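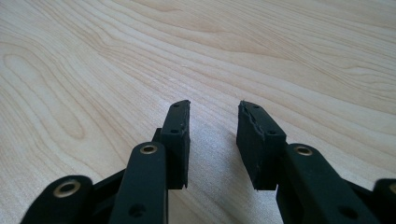

Marleny Pacheco objected in the first review that a tabletop is a poor place to sort magazines and books, and that the sorting should be done at the shelf. The group kept the table. Her objection is recorded because it affected the layout of the work area.

1. Work surface

The top is pale blond wood with a smooth finish. Darker tan grain runs across it in curved bands. The surface was cleared before each session and nothing was stored on it overnight. Sushil Rastogi proposed a felt cover, which was tested in October and dropped. Thin issues slid on it when stacked.

2. Material

The reading room collection came from the Echeverri donation, estimated by the donor at 3000 items. The report covers the first 1000. Most are paperbacks and thick periodicals in English and Chinese. Each item was assigned to one of 2 classes, book or serial, from the spine alone. Where the spine was not sufficient, the title page was consulted and the record was flagged.
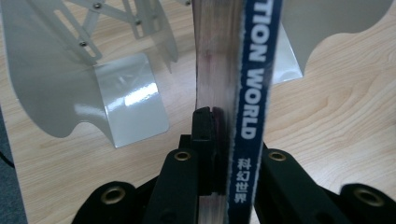 Photo: Wilmer Llanos / Basis project group

The navy spine carries 科幻世界 (Science Fiction World) near the foot, with an English title in white capitals above it. The volume is as thick as a book and was first entered as one. Ulises Villanueva moved it to serials after checking the title. The spine border is slightly frayed, entered as wear grade 2.

3. Shelving

Thick paperbacks were shelved upright, spine out. Thin issues were boxed flat. Bilingual spines were indexed under both scripts, with the Chinese title as the main entry.

4. Open items

The wear scale needs a separate grade for page edges. Orlando Lozano is drafting it.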